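Tandside Residences, Phase 2
Progress report to the lender, period ending March
Prepared by Thịnh Võ, development manager, Otent

1. Status summary

Phase 2 is on schedule for handover of the north building and behind schedule on the shared parking deck. Sales are slightly ahead of the plan agreed at the last drawdown. No change to the total loan amount is requested. One transfer between budget lines is requested and is set out in section 5.

Since the previous report the structural frame of the south building has reached roof level. Window installation in the north building is complete on all four sides, and the temporary weather sheeting has been removed. The site office has moved from the access road to the ground-floor retail unit, which frees the road for paving.

2. Construction

North building. Interior partitions, first-fix plumbing and first-fix electrical work are signed off. Kitchens are being installed from the top floor down. Tile in the bathrooms is complete except on the ground floor, where the screed failed a moisture test in two units and was left to dry for a further period. Both units passed on retest.

South building. The roof slab was poured in one operation. Cube results at seven days met the specification; the 28-day results will be attached to the next report. Block walls are complete to the second floor. The elevator shaft was surveyed and is within tolerance, and the supplier, Mandent, has confirmed the delivery slot.

Parking deck. Excavation reached rock at a shallower depth than the borehole logs suggested, along the east side only. The engineer has revised the footing design for that side. The contractor's revised program shows the deck finishing 17 working days later than the baseline. The delay does not affect handover of the north building, as temporary surface parking has been approved for the first residents.

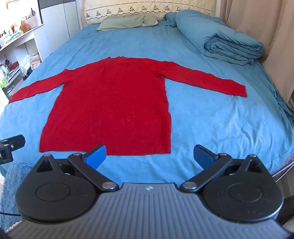
3. Sales and reservations

Four reservations converted to signed contracts in the period. All four are for two-bedroom units in the north building. There was one cancellation, a one-bedroom unit on the second floor of the south building, which has been returned to the price list at the same figure. The reservation deposit remains $3,000 and was refunded on the cancelled unit under the cooling-off clause.

Demand is weaker for the ground-floor units with small patios. Shokri, the sales agent, recommends against a price cut before the landscaping is in place. We agree with that view for the coming period and will look at it again once the planting along the west boundary is done.

Buyer questions have centered on three points: monthly service charges, rules on short-term letting, and storage. The draft service charge budget was sent to all contract holders. The letting rules are with the attorney. The storage lockers on the basement level will be allocated by date of contract.

4. Permits and utilities

The water connection for both buildings is live. The permanent power supply is energized for the north building only – the transformer for the south building has been delivered and is waiting for a connection date. The sidewalk permit was extended to cover the paving work. The fire inspection for the north building has been requested and will take place after the stairwell doors are hung.

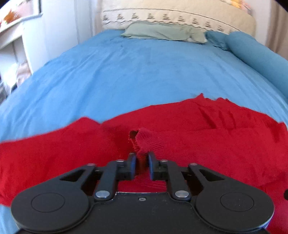
FINANCE

5. Budget and drawdown

Spending to date is within the approved total. The contingency line has been used for the revised footings and for a change to the drainage run under the access road. Savings were made on window installation, where the scaffold came down earlier than planned.

We request approval to move the unspent balance of the scaffold line to the parking deck line. The quantity surveyor's certificate supports the amount. All other lines are unchanged. Site insurance has been renewed on the same terms, with a deductible of $1,000 for each claim. No claims were made in the period.

6. Risks

Rock on the remaining sides of the deck. Trial pits are being dug along the south side. If rock is found there, the same footing design will be used and the program will be updated.

South building power. A late connection would hold up elevator testing. Mandent can test on a temporary supply if needed, at extra cost – a quote has been requested.

Letting rules. Two buyers have made their contracts conditional on the final wording.

7. Next period

Complete kitchens in the north building and begin snagging on the top floor. Start windows in the south building. Pave the access road. Submit the next drawdown request with the 28-day concrete results and the updated program for the deck.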